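Progress Report to the Vuorinen Fund
Findetti House, Shared Washrooms and Storage
September 20, 2020

Dear Tyyne Mäkelä,

Thank you again for your patience with us over the summer, and for the kind note you sent along with the second payment. It has been pinned up in the office ever since, and I think everyone who comes in for a cup of coffee has read it at least once. I promised you a proper account of how the washroom part of the grant is going, so I will try to be orderly about it, though those of you who have had letters from me before will know how that usually ends!

When we wrote the application, our residents' main complaint was that there was no good place to put anything down. Shampoo stood on the floor, toothpaste lived on the windowsill, and the old medicine cabinets were so shallow that a bottle of any size fell out when you opened the door. You agreed to pay for new wall cabinets and sink units on both floors, and for a bit of our time to work out sensible ways of keeping them tidy. That last piece seemed small on paper, but it has been the part people talk to me about most.

The fitting itself went well. Grireck delivered the cabinets and vanities in two loads, and we have now finished 6 of the washrooms. The model we settled on, after a good deal of back and forth, has open shelves on one side and a mirror on the other, with a ledge running along the bottom. I had wanted doors on everything, I admit, but Stelios Michailidis talked me out of it. He has looked after buildings like ours for a long time, and his view was that people put things back where they can see them. So far I have to say he has been right, and the shelves get used every day.

The vanities underneath are plain white ones with two doors and small black handles, which suit the gray walls very nicely. They give us somewhere to keep spare paper and cleaning cloths, so the rim of the basin can stay clear for whoever is washing.
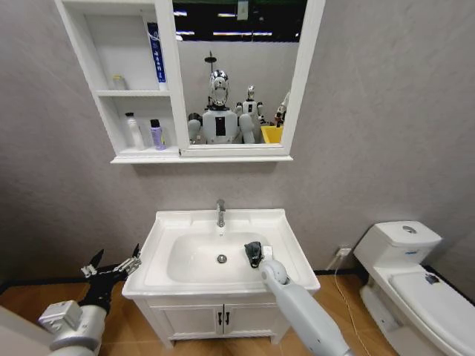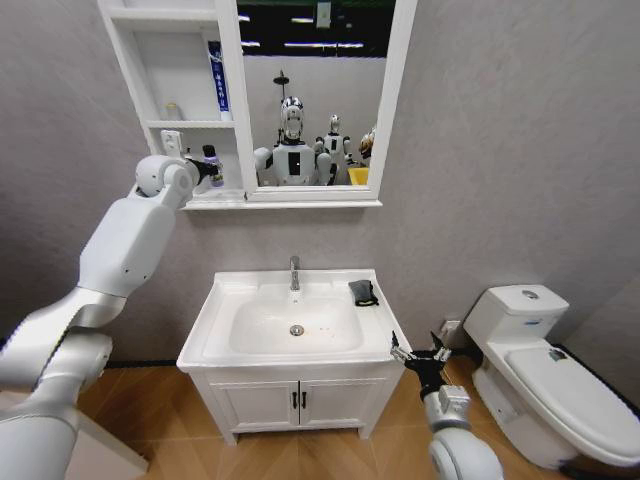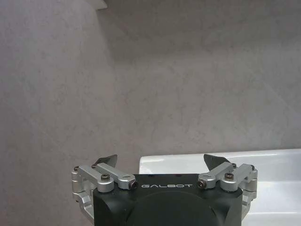
What goes on the open shelves, and what goes in the vanity below?

Things used every day, such as shampoo, lotion and hand soap, go on the open shelves, with tall boxes kept on the upper one. Refills, spare paper and cleaning supplies go behind the vanity doors.

We arrived at that arrangement slowly. Our first attempt was a printed list with a place for every single item, and I am afraid it was far too fussy. Residents were very polite about it and then went on doing as they pleased. The second version fits on a card, and it only asks that everyday bottles go back on a shelf and that the basin rim be wiped and left free. We tried it out for two weeks on the upper floor before putting it up downstairs, and the morning line for the sinks has been noticeably calmer.

As for the money, we have spent about 90 percent of the furniture budget, with the last Plallalach invoice (for the faucets and drains) still to come. There were 40 hours set aside for tidying sessions and for helping residents sort out what they wanted to keep, and those are nearly used up as well. A few people enjoyed the sorting so much that they went on to do their bedroom closets, which was not in the plan at all but made me very happy.

Two things have been harder than I hoped. The walls on the older side of the building are uneven, so the cabinets there needed packing behind them before they would hang straight, and that cost us several extra days. We also hung the first cabinet too high for our shorter residents, who could reach the ledge but had to stretch for the upper shelf. Stelios has since lowered it, and he now checks the height with the people who will be using it before he picks up the drill.

Between now and the final report we would like to finish the remaining washroom by the laundry, put up hooks for towels, and ask everyone what they would change. I will send you the answers just as they are given, grumbles included. If you have an afternoon free before the weather turns, please do come and see the rooms for yourself. The coffee is always on, and there are several people here who would like to thank you in person.

With warm regards from all of us at Findetti House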